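Tralska Plain-Knit Sock, Ankle Length

Product reference 514. Supplied by Privstead to schools, care homes and private households.

The Tralska is a light everyday sock in a fine knit, intended for indoor wear and for use inside a soft shoe. It is offered in pale green, cream and grey. The toe is rounded and closed with a flat seam, and the ribbed edge is made to hold its shape under regular laundering. Socks are sold in packs of six pairs, all of one colour.
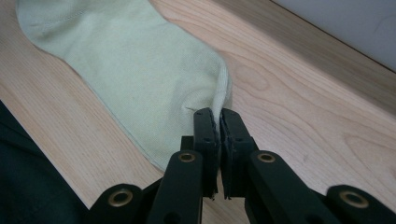 Customers are asked to wash the socks inside out at no more than 60 degrees, with similar colours. Tumble drying is permitted on a low setting. Paler shades will soften in tone over time -- this does not affect wear and is not treated as a fault under our returns terms.

For storage, we recommend that pairs be laid flat and folded once at the middle. Rolling one sock into the cuff of the other stretches the rib and should be avoided.

Sizes: small, medium, large. The large size is not available in cream until August.

Orders of 400 pairs or more are delivered free of charge to a single address. Name labels may be added at the time of ordering. Enquiries about bulk supply should be addressed to Sándor Gál, Household Textiles, Privstead.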